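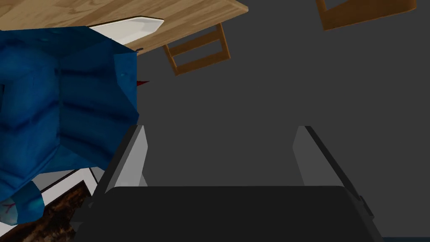

Reshma Visser asked, in response to the draft of this card, whether the winter counts could be compared directly with the spring ones. They cannot. The two seasons use different count periods, and the column count_minutes must be applied before any comparison is made. The notes under Known Limits were expanded to answer her point.

Brelholm Wetland Visitor and Bird Count Records
Version of 2 Oct 2025

Summary

The records cover bird counts and visitor entries made at the public viewing areas of the Brelholm wetland. They are issued by the Anwood Nature Tourism Office for use by tour operators, teachers, students and planners. The release holds 3,353 rows in two tables. Of these, 2,531 are bird counts, and the remainder are visitor entries.

Contents

counts.csv: one row per species per count period
visits.csv: one row per group entry at a viewing area
sites.csv: names and access notes for the viewing areas
species.csv: common and scientific names, with the short codes used in counts.csv

The tables are joined on site_id. Dates are written year first. Blank cells mean that no value was entered; a zero means that the observer looked for the species and recorded none.
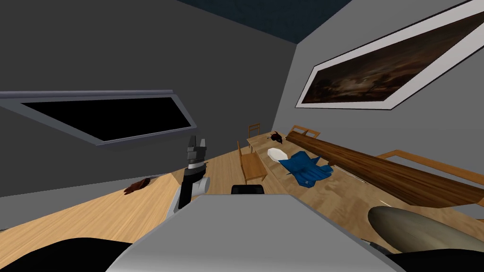
Observers used a paper form through the first season and a tablet form after that. Both forms ask for the same items, but the paper form had no separate field for birds in flight. For paper records, the column in_flight is blank throughout and should not be read as zero.

Collection

Spring counts last 20 minutes and are made from the Sithole platform and the Karnent boardwalk. Winter counts last 10 minutes and begin in December. The Karnent boardwalk closes when its surface is iced, and closure dates are listed in sites.csv. Species names follow the observer's entry after review by Mandla Hlongwane. Entries that could not be settled at review are kept under the code UNK, and 70 rows carry that code.

Visitor entries give group size, time of arrival and whether the group came with a guide. No names, home addresses or vehicle details are held. Guided groups account for 597 of the visitor entries.

Suitable Uses

1. Planning tour dates and guide schedules for the spring migration.
2. Classroom work on tables, charts and simple rates.

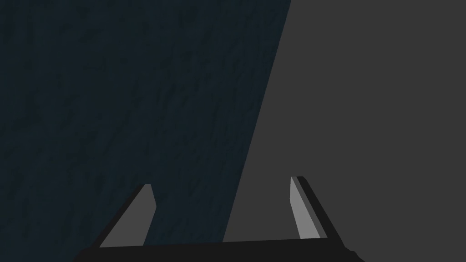 3. Review of visitor pressure at the viewing areas, by hour or by month.

The records should not be used to estimate the total number of birds at the wetland. Large parts of the marsh cannot be seen from either viewing area.

Known Limits

Counts on weekends outnumber those on other days. Swans and geese at long range were sometimes entered as a single group. Fog is noted in the column weather, but its density is not graded. Rates per minute reduce the difference between winter and spring periods without removing it, as short counts tend to miss diving birds.

Corrections

Requests should state the file name, the row number and the proposed change. Accepted corrections appear in the next version, and earlier versions remain available on request from the Anwood office.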